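Arkbridge im Test: Kontaktdatenbank für den Vertrieb

Wer im B2B-Vertrieb Ansprechpartner sucht, landet schnell bei Verzeichnissen, die Namen, Positionen und Durchwahlen versprechen. Arkbridge gehört zu den neueren Anbietern. Ich habe das Programm vier Wochen lang für unsere Akquise im Bereich Hardware und IT-Service benutzt, vorher lief bei uns alles über Clollinix.

Die Anmeldung geht schnell. Man legt Branche, Region und Firmengröße fest und bekommt eine Trefferliste. Für unsere Auswahl waren es 3.895 Profile, davon 569 mit Telefonnummer. Die Filter nach Abteilung arbeiten ordentlich, der Filter nach Berufsbezeichnung weniger. „Leiter Einkauf“ und „Einkaufsleitung“ gelten als zwei verschiedene Dinge, man muss beides eingeben. Lebensläufe sind teils sehr ausführlich, teils steht dort nur ein Studienabschluss ohne Jahr.
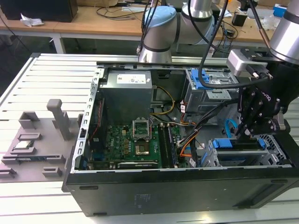
Ein Leser aus dem Forum, Bolger, schreibt dazu, bei ihm sei vor allem die Aktualität das Problem. Viele Kontakte hätten die Firma längst gewechselt, und eine gemeldete Korrektur sei erst nach mehr als sieben Wochen übernommen worden. Für Kaltakquise reiche es, für Bestandskunden nehme er die Daten nicht.

So lange musste ich nicht warten, meine beiden Korrekturen waren nach ein paar Tagen drin. Veraltete Einträge gibt es aber auch bei mir, vor allem bei kleineren Betrieben. Namensgleiche Personen werden gelegentlich zusammengelegt – dann stehen zwei Arbeitgeber untereinander, die nichts miteinander zu tun haben.

Der Export als CSV klappt, Umlaute kommen richtig an. Die Anbindung an Skundwood, unser CRM, ist vorhanden, legt aber Dubletten an, wenn die Mailadresse fehlt. Der Support antwortet auf Englisch, freundlich und meist am selben Tag. Die Angaben zur Herkunft der Daten sind knapp. Vor dem ersten Anschreiben sollte man den Datenschutzbeauftragten fragen.

Bewertung: 7 von 10 Punkten. Wir verlängern erst einmal bis November und behalten Clollinix parallel.

Stand: 21.9.23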